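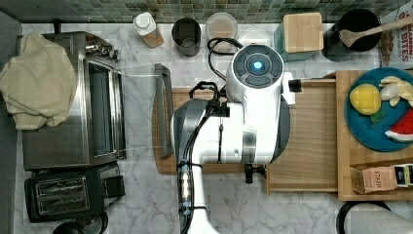

Himcombe House shared kitchen
Fall walk-through, October 2019
Walked by Kobina Abugri, with Deok-su Ahn holding the other end of the tape measure

Hello again, everybody. This is the same list we used in April, with a couple of lines added at the end that people asked for after the last one. I've put OK, WATCH or FIX next to each item and then gone on a bit underneath, as usual. If you only have a minute, look for the word FIX and skip the rest, I won't be hurt.

FIRE AND HEAT

1. Smoke alarm in hallway outside kitchen – OK
Pressed the button, jumped out of my skin, pressed it again to stop it. New battery went in while I was up the ladder.

2. Heat alarm over stove – OK
Dated inside the cover, well within its years.

3. Extinguisher on its bracket, pin in, needle in the green – WATCH
Pin and needle are fine, but the bracket is loose on the wall and wobbles when you lift the thing off. Dae-han Shin has longer screws and has promised to see to it. Please don't stand it on the floor in the meantime, it got kicked under the bench last spring and took us a good while to find.

4. Fire blanket within reach, not behind anything – FIX
It was behind the apron hook with three aprons over it. I moved the aprons. They were back by the afternoon! Could we agree on the hook by the back door for aprons, and leave the one beside the blanket bare?

5. Range hood filter – FIX
Sticky. I soaked it in hot water and dish soap and it came up better than I expected, but one corner of the mesh is torn and grease will get through there. A new one is $45 from Furnen and I've asked Rizwan Selvanayagam to add it to the next order.

ELECTRICAL

6. Outlets near sink trip when tested – OK
Both clicked off with the test button and came back with reset.

7. Cords whole, no tape repairs – WATCH
The kettle and the rice cooker are fine. The big mixer has a stiff spot in its cord close to the plug, where it's been wound up tight for years. Wind it loosely, please, and if you ever feel it get warm, unplug it and leave me a note.

8. Nothing heavy plugged into the extension strip – OK
A great improvement on April, when we had the toaster oven and the space heater on it together. Thank you to whoever took that to heart.

WATER

9. Hot tap temperature – OK
It settled at 120 degrees after running a little while, where we like it.

10. Under-sink pipes dry – FIX
Slow drip at the joint on the left side. I put a bowl under it and drew a line at the water level so we can see how quickly it fills. Sang-wook Jin had a look and thinks it only needs a washer. Whoever empties the bowl, write the day on the pad inside the door. The cupboard floor has gone a bit soft toward the back too, so keep the flour tubs out of there for now.

11. Shutoff valve turns by hand – OK
Stiff but it turns. I gave it a few goes back and forth.

FOOD AND STORAGE

12. Fridge temperature – OK
Reading 37 on the middle shelf. The door seal holds a slip of paper all the way round except at the bottom hinge, which I'd like to check again in winter.

13. Open packets dated – WATCH
Mostly yes. The Tandale coffee tin has no date and smells of cumin. If it's yours, claim it.

14. Knives in the block or the rack – OK

15. High shelves – WATCH
Limit is 50 pounds a shelf, and the one with the stockpots must be getting close. I moved the two largest down to the floor rack. My back would like it noted that they are to stay there.

NEW LINES

16. Step stool feet – FIX
One rubber foot missing. I've put the stool in the closet with a tag on it. Min, if you have that bag of spare feet still, I'd be very grateful.

17. First aid box – WATCH
Plenty of bandages, no burn gel, and the tweezers have wandered off again.

18. Back door opens fully from inside – OK
It sticks after rain, so I planed a sliver off the bottom edge and it swings nicely now.

Next walk-through is in April. Deok-su says he'll bring the good flashlight.

Kobina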